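Speaker notes - Getting Around Flinosside Without a Car
2020-06-15

Start when the room settles. Title slide is up already, so skip reading it out.

Opening

Good evening. I'm going to talk for half an hour and then take questions. The subject is the Flinosside coast, which is a three-day trip if you do it by bus and on foot, and that is how I'm going to describe it. If you have a car, most of this still applies, but you will spend part of your day looking for parking in the old harbor.

Ask: who has been already? Wait for hands. If more than a few, cut the section on the harbor and go longer on the island.

Where it is (map slide)

Flinosside is the town at the mouth of the bay. Tesley is inland, at the end of the rail line. You arrive at Tesley, you walk out the front of the station, and the bus stop is across the road on the left. The bus you want is the 417. The 517 leaves from the same stop and has nearly the same sign on the front, but it turns north after the bridge and goes to the reservoir. I got on the wrong one on my first visit. The reservoir is pleasant, but there is no bus back until late afternoon.

Point to the bridge on the map. Leave this slide up a bit longer, people write the numbers down.

Tickets: buy on board, coins or card. Keep the paper ticket. It is good for the ferry on the same day and the driver won't mention it.

Day one - the town

Get there by midday if you can. Drop your bags and walk the sea wall from the harbor to the lighthouse and back, which takes a slow morning or a brisk hour. The wall is paved the whole way. There are steps at the lighthouse end but a ramp goes around the back of them.

The fish market is finished by ten in the morning, so on day one you've missed it. Save it for day two. The town museum is one floor and mostly about rope making. I liked it more than I expected to. Closed in January, along with half the cafes.

Where to eat in the evening: I always go to Diệp, on the street behind the chapel. It's a small Vietnamese place with a short menu, and they take bookings by phone only. Spell the name out for people, the map app doesn't find it if you leave off the accents. Say it slowly.

Day two - the cliff path

Longest section, don't rush.

The path starts behind the bus depot and runs along the top of the cliffs to Rerkano, the fishing village on the far side of the headland. Good boots are worth having but I've done it in sneakers in dry weather. It climbs at the start, levels off, then drops steeply into the village. The steep part is at the end when your knees are tired, so take your time there.

There is no shop, kiosk or tap between the depot and Rerkano. Fill your bottle before leaving and carry lunch. The bakery by the depot opens early, and sandwiches are the usual thing to take up. 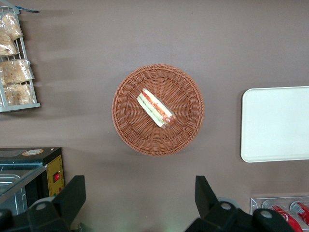

Wrapped sandwich in a basket

Best place to stop is the flat ground past the second gate. You get the whole bay from there and some shelter from the wind. Take your trash with you, there are no bins on the path.

Mention the gulls. They will take food out of your hand. Usually gets a laugh, pause for it.

The path closes in high wind. A red board goes up at the depot end, but there isn't one at the Rerkano end, so if you're walking the other way, ask at the harbor office first.

Getting back: the 417 starts from Rerkano too, from the turning circle above the slipway. Last one is early evening. Check the time when you arrive in the village - before you sit down anywhere.

Day three - the island

The ferry goes from the inner harbor, next to the ice house. It's a small boat and it fills up in summer. Line up early or book the day before at the kiosk. The crossing can be rough once you're past the breakwater. Sit at the back if that bothers you.

On the island there is one road and one track. Take the track going out and the road coming back, so the sun is behind you both ways. The three beaches on the south side are all sand, and the middle one is the calmest for swimming. The north side is rocks and birds. In nesting season the far end is roped off.

If running over, skip the birds.

Practical points

Money: cards are fine in Flinosside and Tesley. Cash on the island.

Phone signal: good in town, poor on the path, none at all on the north side of the island. Save your map before you set off.

Season: late spring and early fall are best. Summer is busy and rooms cost more. In January the ferry doesn't run, though the cliff path is open on calm days and you will have it mostly to yourself.

Travel rules: these are changing a lot at the moment. Tell people to check ferry and bus times again the week they go, and not to trust the ones on my handout.

Questions

Likely ones: dogs (yes on the bus, yes on the path, no on the island), strollers (sea wall only), camping (one site, at Tesley, open from spring).

Handouts are on the table by the door. Put the map slide back up while people are leaving.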